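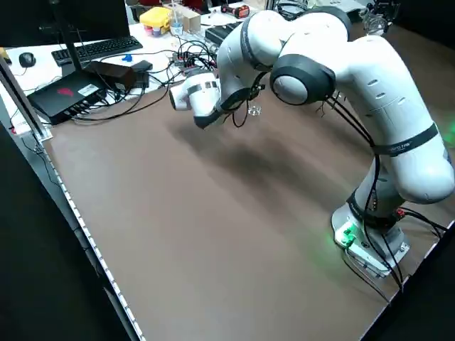
Declan Keane wrote that if an arm can let go of a full beaker while its light is still green, he would like to know what the light is for. We would too, and the supplier's answer so far hasn't settled it.

Grundasthorpe > Shared labs > Mixing bench > Fault questions
October
By Nabila Sutanto
Print this page | E-mail this page

What went wrong?

The right arm opened its gripper in the middle of a pour. A glass beaker fell a short way, broke on the bench and sent liquid under the mat. The left arm was holding a stirring rod and carried on with its own part of the job until someone pressed stop.

Was anyone hurt?

No. One person was standing nearer than they should have been, and they were wearing goggles. We don't count that as the system working.

What does the bench do on a normal day?

It wets a powder and stirs it. One arm handles the rod, the other handles the vessels, and both reach into the same small patch of table. The control program is called Tanui. It came from Karnness along with the arms' set-up and most of the paperwork.
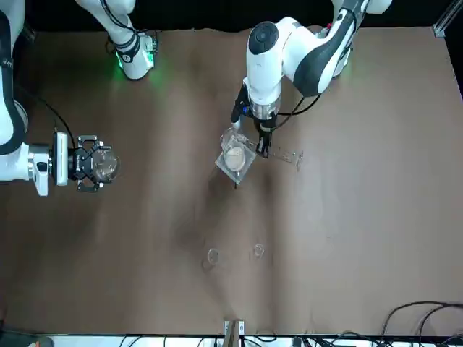 Powder in the round bowl, with the glass rod in the left gripper.

Is it true the software thought everything was fine?

Yes. The log shows the step marked as complete. Tanui checks that the gripper has been told to close and that the fingers have stopped moving. It doesn't check that there is still something between them afterwards. We had been told it did, in a meeting and again by e-mail.

Karnness calls this "an unhandled grip state". We call it dropping the beaker.

How often has this happened?

Three times that we are sure of. The log holds 2,798 grips and the supplier is fond of that number, as it makes three look small. But the log didn't record any of the three as a fault. They were written down by people who happened to be in the room, and we have no idea what happened on the evening runs.

Why did the second arm keep going?

The two arms share a plan but not a fault signal. A fault on one should pause the other, and according to the manual it does. It can only do that if the first arm notices it has a fault.

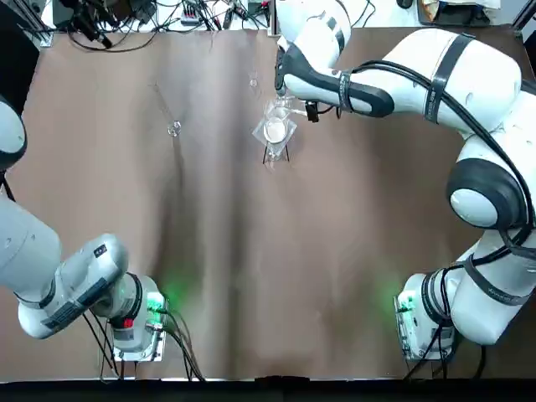

Pouring: the right arm tilts a beaker over the small vessel.

What does the green light on each base mean?

It means the arm has power and has not reported an error. Please don't read it as "safe to reach in". Several of us had been doing exactly that, me included.

Has it been fixed?

There is an update. It adds a second check of finger position 40 milliseconds after the lift, and it passed 600 test grips at Karnness. Those were done on dry plastic blocks. We use wet glass, which is thinner, slipperier and a good deal less forgiving, so I wouldn't rest much on that result. We have asked for the test to be repeated with our own beakers and have not had a date.

Could a camera catch it instead?

Possibly. A company called Trisa has offered a vision check that looks for the vessel before each pour. Clear glass on a clear support is hard for a camera to find, and the demonstration we were sent used a blue mug. We've asked for another one.

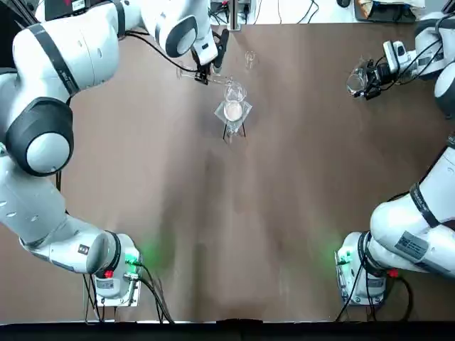
Rod in the left gripper, a tilted beaker in the right.

Can I still book the bench?

Yes, for water and harmless powders only. Nothing hot, nothing corrosive, nothing you'd mind mopping up. Evening runs are off. Stay at the desk end while the arms are moving, and keep the stop button within reach.

What do I do if something drops?

Press stop first — don't wait to see what the other arm does. Leave the glass where it is, save the log, and write down the time and which step it was on. Then ring the lab office. Please do this even if the screen says the step was completed.

Who decides when the limits are lifted?

I do, together with the lab office. Karnness would like it to be this month. I have told them I want to see the wet glass results first, with the failures left in.

Print this page | E-mail this page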